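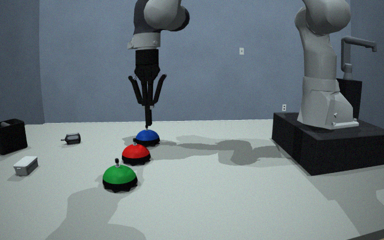 Fig. 1. Robot arm above a blue button (computer simulation)

Popular Fiction and its Readers
Handout for unit 3: The category romance

Please read this handout before the seminar and bring your copy of the Dondcombe reader. We will need the two extracts at the end of it.

1. What is a category romance?

A category romance is a short novel which is published as part of a line. Every line has its own promise to the reader. One line is for doctors and nurses, another is for historical stories, another is for small towns and ranches. The reader who buys a book from the line knows already how much conflict, how much humour and how much bedroom she will get. A single title romance is sold alone, under the name of its author, and it is usually longer.

In older studies you will find the word "formula", often used with some contempt. I ask you to avoid it in your essays, or to explain in which sense you use it. A sonnet also has a fixed form. Pastoral romances from 1580 had their shepherds, disguises and lost children, and the readers of that time expected them.

2. The usual parts of the plot

The meeting. In most books it comes in the first chapter, very often on page one.
The barrier. It can be outside the couple (a family quarrel, a job in another country) or inside one of them (fear, pride, an old marriage).
The forced closeness. Snow, a shared office, a baby who needs care.
The dark moment. The couple separates and it seems final.
The declaration and the happy ending.

The order is not so strict. In the Baltano extract the declaration is made before the barrier is known to the heroine, and for this reason the second half has a quite different tension. Mark the sentence where you first understood this.

3. Point of view

Until the 1980s many category romances stayed with the heroine only. The hero was seen from outside and the reader had to guess his feelings together with her. Later the double point of view became common. When you read the Plirkeo extract, look at the change of view in the kitchen conversation. Is it marked by a blank line, or does it happen inside a paragraph? What do we learn from him that she could not know?

4. Reading for pleasure, reading for study

Some students tell me that they feel ashamed to carry these books on the bus. This is itself a good subject for discussion. Compare it with detective stories, which are also written to a pattern and which people read on the bus quite openly.

Tasks for the seminar

a) Choose one extract and write up to 13 lines about its barrier. Outside or inside?
b) Read the back cover texts on the separate sheet. Underline the words that belong to the line and circle the words that belong only to this book.
c) Optional: read the article by Hsu in the reader. It is difficult in the first part, so you may begin with section 2.

Written answers go in the box by the seminar room door before noon. Unit 4 is on the family saga and has a longer reading, please start it in March.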